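Category: Schools & Training

Measured Steps

September 2020 | By Yiğit Ersoy

Pamcombe College rewrote its senior mathematics sequence over three terms, and the most contested change was the smallest. Probability moved from the end of Year 11 to the beginning, ahead of calculus. The timetable cost was one period a fortnight, taken from revision.

The case for the move rested on prerequisite mapping. Staff listed 333 separate skills in the existing program and recorded which of them each later skill depended on. Conditional probability had few dependants in calculus but many in biology, geography and economics, where teachers had been covering it informally and with inconsistent notation.

Under the new order, students meet tree diagrams in week one and simple Markov chains by week 5. Matrices follow directly, using the transition tables already in students' books. Each unit closes with a 60-minute written task, marked against a common scale by two teachers. 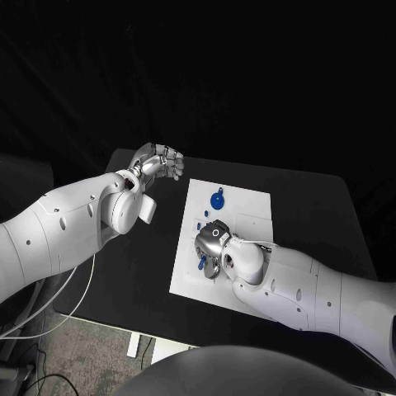 Two robot arms at a dark tabletop, one hand lowered onto a white board.

Moderation proved harder than sequencing. In the first round, paired markers disagreed most often on partially correct reasoning -- a sound method carried through with a wrong starting value. The scale was amended to award method and accuracy separately, an approach borrowed from Nunesance Senior Campus.

The Değirmenci workbook, used in the old program, has been retained for algebra only. Its probability chapter assumes set notation that students now learn a term later. Replacement exercises are being written in-house and will be bound for distribution in December.

Related
Who marks the markers?
Split classes in small regional schools
Choosing a Year 10 elective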